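31/03/2024 Bedside cabinet, tidying notes

1. Organizer
Tegan wants it at the back left, against the wall. Fine, but I doubt a mesh cup on a pale base holds much. Something dark is taking up most of the inside.

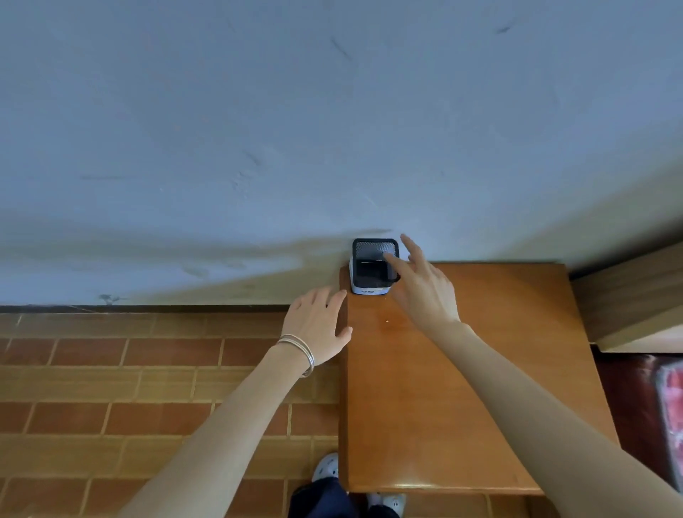 2. Papers
Student booklet (学生证) and the folded white paper both ended up on top. Alby calls this sorted. I don't. Try a drawer box, 7 days, then look again.

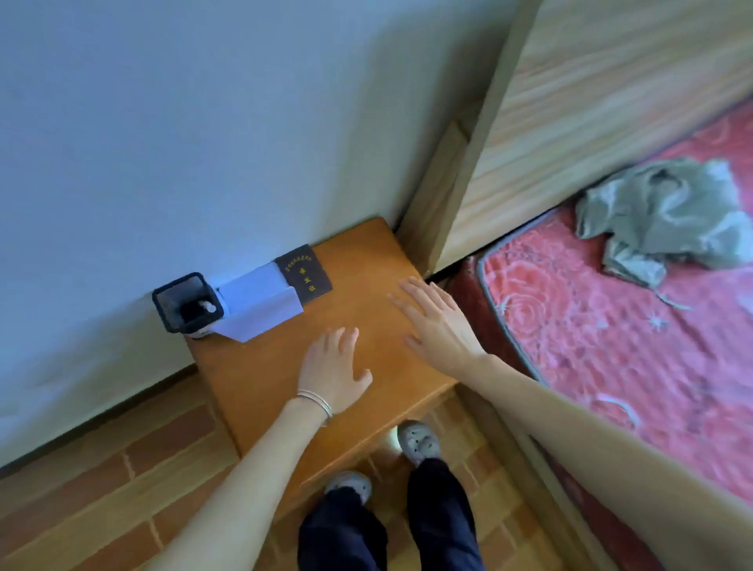
3. Top cleared to one item
Looks good with the mattress bare. Ask me once the bed is made up.
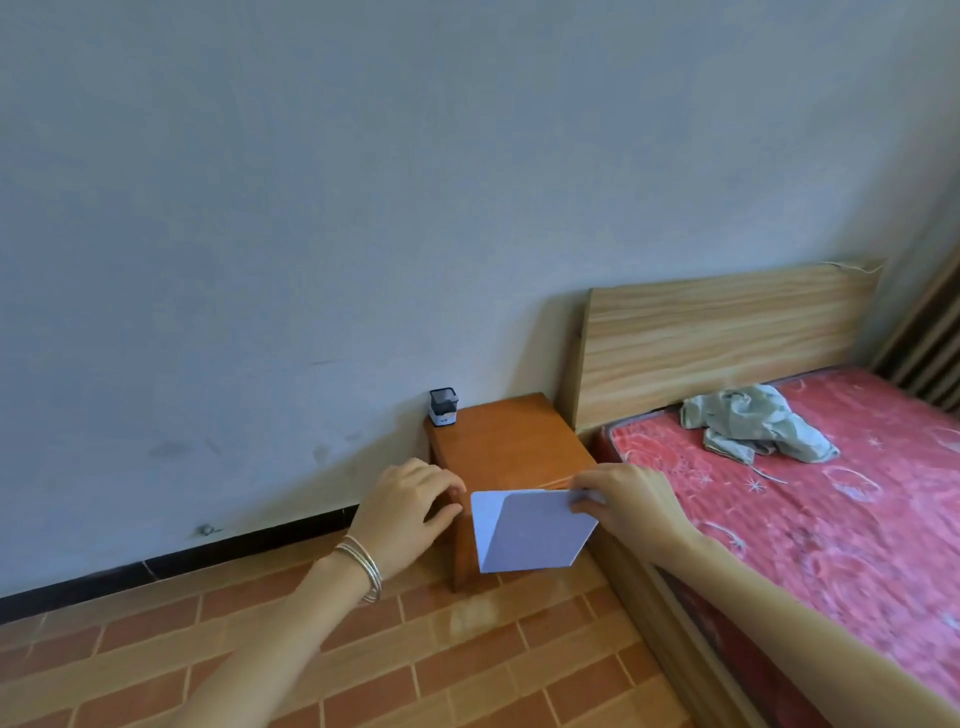
Kadri Sakalauskas, room fittings
Wall scuffs still to do. Not convinced by the January cleaner.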